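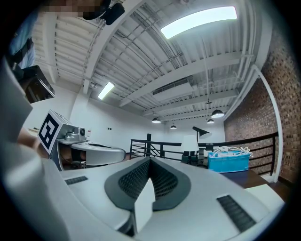 Last revised 3/10/26. Applies to commercial tenants of the Kobori Building on metered heat. Residential units on the upper floors are billed under a separate schedule.

# Heat Metering and Billing: Frequently Asked Questions

## Meters and readings

**What does the meter measure?**

The meter measures the heat taken out of the hot water loop as it passes through your unit. It combines three inputs: flow rate, supply temperature, and return temperature. The result is shown in kilowatt-hours (kWh).

**Where is my meter?**

In the riser closet nearest your unit entrance, on the return pipe. The meter carries a tag with your unit number. Units that were joined from two smaller units have two meters, and both appear on one bill.

**How often is it read?**

Meters report by radio once a day. The reading used for billing is the one stored at midnight on the last day of the month. Manual readings are taken only if the radio signal has been missing for 3 days or more.

**The display is blank. Is the meter broken?**

Probably not. The display turns off to save the battery. Press the button on the front once to wake it. Each further press moves to the next value: total energy, total volume, current flow, supply temperature, return temperature, error code.

**What do the error codes mean?**

| Code | Meaning | Action |
|---|---|---|
| E1 | Supply sensor fault | Report to the building office |
| E3 | Return sensor fault | Report to the building office |
| E4 | Air in the flow tube | Report if still shown after 24 hours |
| E7 | Low battery | None; already reported by radio |

E4 is common in the first days after the loop is refilled.

## Reading your bill

**How is the charge worked out?**

There are two parts. The fixed charge is based on floor area and covers pumps, boiler service, and pipe losses. The variable charge is your metered use multiplied by the monthly rate. The rate is set from the gas invoice for that month and is printed on the second page of the bill.

**Can you show a worked case?**

A unit starts the month with a register reading of 2,679 kWh and ends it at 3,403 kWh. Metered use is 724 kWh. The variable charge is 724 times the rate for the month. The fixed charge is then added as its own line. Tax is applied to the sum of both.

**Why is there a charge when my heat was off all month?**

The fixed charge applies in every month, including summer. A small variable charge can also appear if a radiator valve does not close fully. If the total volume value on the meter rises while all valves are shut, report it.

**My bill says "estimated." What happens next?**

An estimate is used when no valid midnight reading is available. It is based on your use in the same month of the prior year, adjusted for outdoor temperature. The difference is corrected on the first bill that has a valid reading. No late fee is charged on an amount that is later corrected downward.

**Who issues the bills?**

Clollari reads the meters and issues the bills for the building owner. Payment goes to the owner's account, not to Clollari. The account number is on the payment slip.

## Temperature and controls

**What temperature is the system designed to hold?**

19 °C at desk height during posted business hours, with the thermostat at its middle setting. Outside those hours the loop runs at a lower supply temperature – units will cool, but not below the frost limit.

**Can I replace the thermostat?**

Yes, with written approval. The Muvell two-wire model is already approved and needs no form. Other models must switch the existing valve actuator without a separate power supply. Covering or boxing in the thermostat causes false readings and is treated as a tenant fault if a service call results.

**One radiator is cold and the others are hot. Should I bleed it?**

No. Opening a bleed screw lowers the loop pressure for the whole riser. Log a service request. Bleeding is done by Farkska under the maintenance contract at no cost to the tenant.

## Disputes and contacts

**How do I dispute a reading?**

Write to the billing desk within one month of the bill date. Include the unit number, the meter serial number, and the value on the display with the time it was read. Takeshi Ikeda handles reading disputes.

**Can I have the meter tested?**

Yes. The meter is removed and sent to a test bench, and a replacement is fitted the same day. If the error is outside the permitted limit, the test is free and past bills are corrected. If it is within the limit, the tenant pays the test fee.

**Who do I contact when moving out?**

Bimla Malhotra at the building office. Give the move-out date in writing. A closing reading is taken by radio on that date, and no site visit is needed unless the meter shows an error code.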